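How to learn the backpedal and turn for a cornerback

This guide is for players who come to the defence from another position, as many of us did at the Ovville club. You need a flat piece of grass, two cones and a partner who can throw.

Step 1. The stance. Put your feet under your hips, one a little behind the other. Bend the knees and keep your chest over your toes. Your arms hang free.
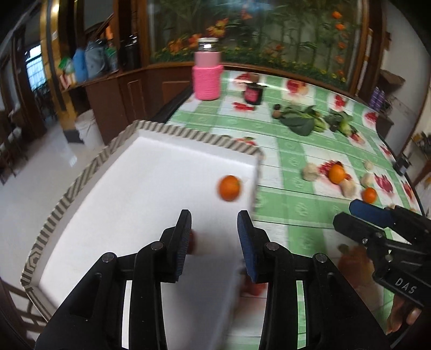 Step 2. The backpedal. Push from the front foot and move backwards with short, low steps. Do not lift your head when you start. Beginners stand up at the first step, and then the receiver runs past them easily. Go at 70 per cent of your speed until the steps are quiet.

Step 3. The turn. Your partner points left or right. Open the hip on that side, throw the elbow back and run.

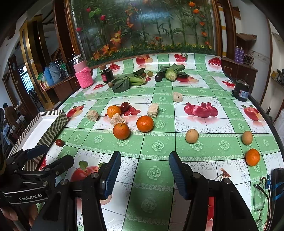
Do 3 sets to each side with a full rest between them. If you cross your feet in the turn, go back to step 2 for some days.

Step 4. Add the ball. After the turn, look back over the shoulder for the ball, but only when you are close enough to touch the receiver.

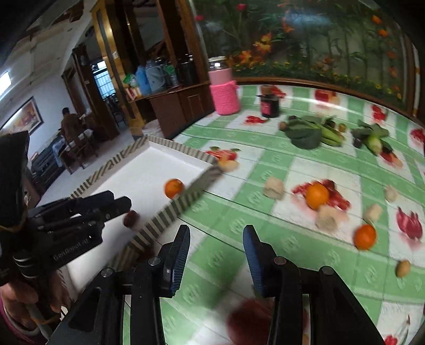

Catch it with the thumbs together if it is high, and with the little fingers together if it is low.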